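Cokia Plosum Patrol Tent, 2-person

Item no. 2361

The Plosum is a tent for scout troops and youth groups who camp many times in one season. Two scouts can sleep inside with their backpacks, and there is a small porch for wet boots. The fabric was changed after the season of 2017 – it is now thicker on the floor and the corners.

Poles: aluminum, with color marks so younger scouts can find the right sleeve
Pegs: 14, steel, in own bag
Repair kit: included
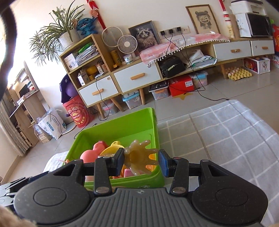 Troops who order ten tents or more can ask us to print the troop number on the door. The printing takes two weeks and it can not be returned after. For the summer camps please order early, in December we have the most tents in stock.

Spare poles fit also the older Tatlı model, but the rain cover does not. If you are not sure which model you have, look at the label inside the door pocket.

Water column, rain cover: 300 cm
Water column, floor: 400 cm

Pick up is possible at our Grotitgate store. Shipping is calculated in the cart.

Page updated Jun 14, 2018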